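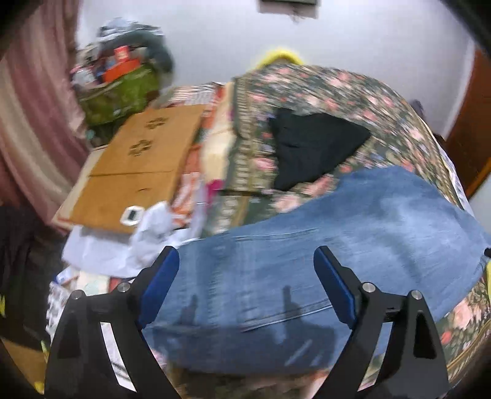 Section 3. Getting through your first shift with the hand-held gripper

I wrote this section for folks coming over from the folding line at Sarnley, which is where I spent eight years before Sondo brought in the automated cell. The drawings and part numbers are in Section 2. In here it's mostly the stuff I wish I'd had on a card in my apron pocket.

Your job used to be folding. Now a good part of it is showing the Drendholm cell how you fold, one garment at a time, with a gripper in your hand. It feels silly for the first hour or so and then your wrist gets the idea.

Before you pick anything up

1. Sign in on the tablet and choose your garment type. Jeans, shirts and flat linen each have their own list, and a pair of jeans recorded under shirts has to be thrown out later.

2. Squeeze the handle all the way and let go, 3 times. Both jaws should move together. If one lags, hang the tool on the red hook and take another one.

3. Wipe the pads with a dry cloth. Please, no spray cleaner! It leaves a film and then denim slides right out.

4. Press Start and wait for the beep before you reach in.

Picking and folding

5. Come at the garment with the jaws open. On denim, go for a single layer near a seam, where there's more to hold on to. On thin cotton, pinch up a little ridge first.

6. Close gently and lift a few inches. If it slips, put it down and try again without stopping the recording – slips are useful and they don't count against you.

7. Make your folds the way you normally would. I go leg over leg and then up from the hem. Anderson Amaral on the late shift starts from the waist, and the cell needs both.

8. Set the garment down, open the jaws fully, pull back and press Stop.

Note: Work on messy surfaces as well as tidy ones. A bed with a printed blanket and other clothes lying around is a perfectly good place to record, and you don't need to straighten it first.

Note: The full set for this site is 2000 folds, split across everybody. The tablet shows the team total only. We asked for it that way, and Mthembu, who supplied the software, changed it for us.

Caution: Keep your free hand away from the linkage while you squeeze. The joints close up quicker than you'd think, and a pinched finger really smarts. Tuck in loose sleeves and take off bracelets.

Caution: Stop if your thumb starts to ache. Recording goes in short turns with regular folding or inspection in between, and you can swap early without asking a lead.

What happens to the rest of the job

I get this one every Friday, so I'll put it in writing. The cell takes the plain, repeat work. Mending, odd sizes, stains and anything with beading stay with us, and so does checking whatever the cell puts out. There's more standing at a screen than I'd like, and I do miss the chatter at the long table. My shoulders don't miss the big orders, though.

If the tablet shows error 2753, the gripper has lost its connection. Set it in the dock, wait for the green light and start again from step 4.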